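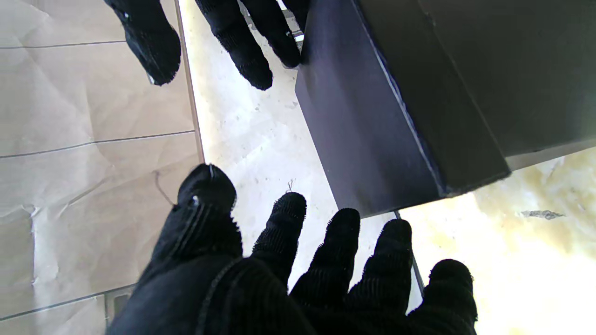 TASORA, 31/01/2018

# Promance Gratilon acoustic gunshot detection unit

The Gratilon is a fixed outdoor sensor for detecting and locating gunfire in built-up areas. It is supplied to police services, transit authorities and municipal safety departments. Units are sold singly as spares or in sets for new coverage areas.

## Operation

Each unit samples sound continuously through an array of microphones in a weatherproof housing. When an impulse crosses the set threshold, the unit stamps it with the time and sends a short record to the dispatch server. The server compares arrival times from neighbouring units and calculates a position. At least 3 units must register the same impulse before a position is issued. Detections from fewer units are logged but do not raise an alert.

Records are sorted as probable gunfire, probable fireworks or unclassified. Unclassified records go to the operator queue for manual review. The classification does not identify the type of firearm.

## Specifications

| Item | Value |
|---|---|
| Microphones per unit | 6 |
| Maximum spacing between units | 500 m |
| Audio kept per detection | 3 seconds |
| Event records held in local memory | 1,488 |
| Network | Wired Ethernet or cellular modem |
| Mounting | Pole, parapet or wall bracket |
| Housing colour | Light grey |

Maximum spacing applies to low-rise residential streets with an unobstructed roofline. Closer spacing is required near rail corridors, elevated roads and buildings with large flat facades. A site survey is needed before an order for a full set is accepted.

## Installation

Mount the unit above the surrounding roofline where possible, clear of exhaust fans and air conditioning equipment. The bracket must be rigid. Units fixed to flexible signal poles may record wind movement as impulses and will need a higher threshold.

Enter the surveyed position of each unit at commissioning. Do not rely on the position reported by the cellular modem. If a unit is moved, even along the same parapet, its position must be entered again and the set recalibrated.

## Privacy and retention

Audio outside a detection is overwritten in the unit and is not transmitted. Retention of detection audio on the server is set by the purchasing agency and should follow local law. Access to recordings is logged by operator account.

## Firmware

Units shipped before December use the earlier fireworks filter, which over-reports on public holidays. The current firmware corrects this and can be loaded over the network. Sets with mixed firmware will operate, but classifications may differ between units for the same event.

## Ordering

The Tichý bracket is sold separately and fits all current housings. Spare microphone capsules, gaskets and surge protectors are listed under Gratilon accessories. State the network option when ordering; it cannot be changed in the field.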